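Print | E-mail

December 23, 2018

Finally did the linen cupboard! It's been on my list since winter and I kept finding reasons to do anything else, but with the in-laws arriving tomorrow and not one matching set of sheets in sight, there was no more putting it off. I had the whole lot out on the hallway floor by half past eight, before the heat got going.

You should have seen the pile. I'd bought 4 of those Isaksson tubs at the sales (20 dollars each, which I thought was a bit rich, but the lids do clip on properly) and I'd planned on one for towels, one for sheets, one for the doona covers and one for beach stuff. Well, the towels laughed at that. They're back on the open shelf, rolled up, and I quite like them there.

The fitted sheets I just can't fold. I've watched the video, I've tucked the corners into the corners, and I still end up with something like a pudding. So each one goes inside its own pillowcase now and I've stopped fretting about it.

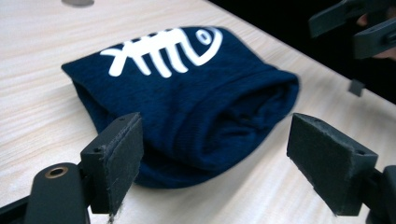
Filed under: Home & Tidying

After lunch (cold ham, standing up) I got stuck into the bottom shelf, where all the odds and ends live. Three hot water bottle covers, a picnic rug with a burn in it, the Hilon tablecloth I swore I'd lost at the Easter do, and enough single pillowcases to run a motel. The good ones stayed and the scratchy ones went in the op shop bag. I also found the warranty for a Tamurix iron we haven't owned in years, so that's in the recycling.

I did wobble over Nan's crocheted blanket. It's heavy, it's mustard, and it sheds on everything. It's gone back on the top shelf in an old cotton bag and I'll think about it again in autumn.

Still to do: labels, a new light bulb, and something about that door that sticks. I'm off to make up the spare bed while I've still got the energy, and then it's the prawns to sort out.

Print | E-mail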